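Reading and Writing Rooms: Furniture and Surfaces
Handout 5, Interiors for Shared Study
Updated 2022-06-07

Read before the seminar. The case material on the Ravska library refit is in the shared folder and you will need it for the exercise at the end.

1. What the handout covers

Last time we dealt with daylight and window position. This handout moves down to the level of the desk: how high it is, how deep it is, what the top is like and how it meets the person sitting at it. Lamps and sockets come in Handout 6. Chairs are mentioned only where they affect the table.

2. Height

Most fixed study tables are made to one height and the chair is expected to do the adjusting. This works well enough for adults of middling height who read and write by hand. It works less well for typing, where the hands should be a little lower. A small reader who raises the chair to suit the table may lose contact with the floor, and a footrest then has to be found. A tall reader has the opposite trouble and tends to hunch.

In a room used by the public you can't fit every table to every person. The usual answer is to provide a few at other heights and to mark them clearly on the plan. The Ravska refit did this, with 56 places in all and 15 of them adjustable. The adjustable places were put by the windows at first, where everyone wanted to sit, and people who needed them couldn't get them. They were moved in August to the inner wall.

Check the underside as well as the top. A deep rail or a drawer takes away knee room and can rule out a wheelchair altogether. Students often draw the top carefully and leave the frame until later, by which time the height is fixed.

3. Depth and width per person

Depth matters more than width for most kinds of study. A reader with an open book wants room behind it for a second book or a notebook. On a shared table with people facing each other, the two depths are added together and a strip is left down the middle. If that strip is too narrow, papers drift across and the seats opposite stay unused.

Width is mostly a question of elbows. Side-by-side readers can manage with less than they say they want in surveys, provided the table doesn't shake when one of them rubs something out. Long tables on too few legs are poor in this respect.

4. The top

Three things to settle: colour, finish and edge.

Colour. Dark tops show dust and make a strong contrast with white paper, so the eye has to keep adjusting between the page and what lies round it. Very pale tops avoid this but can be glaring under a bright lamp. A middle or pale tone is the common choice. Test it with the lamp that will be used.

Finish. A glossy top throws back the light source as a bright patch, and the reader shifts about to get out of it. A matte top spreads the light. Matte finishes differ a good deal in how easily they clean, so ask for a sample large enough to write on, spill on and scrub.

Edge. The forearm rests on it for hours. A square, sharp edge is uncomfortable and chips sooner. A slight rounding is enough. Where the edge differs in colour from the top, the limit of the table is easier to find for people with low vision, and cups get put down more safely.

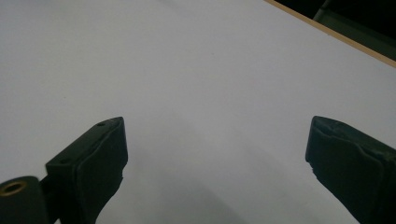

Ghanem disagreed with the last point when these notes were first given out, saying that a contrasting edge only helps if the floor behind it is different again, and that in a dim room the strip and a pale carpet can run together. The point is fair. Consider top, edge and floor as a set of three when you choose samples.

5. Noise

Hard tops are noisy. Pens, keys and cups are all louder on a thin top over a hollow frame than on a thick one. Felt pads under the feet help with dragging but do nothing for things being put down. The Vamano reading room used thicker tops and had fewer complaints, though it also had carpet laid in the same year, so the two can't be separated.

6. Exercise

Take the Ravska floor plan, sheet 31. Choose one table and write one page on it under the headings used above (height, depth and width, top, noise). Give measurements where the sheet has them and say where it doesn't. Add a sketch section through the table and one seated reader.

Hand in at room 1356 or through the course page. Sketches may be in pencil.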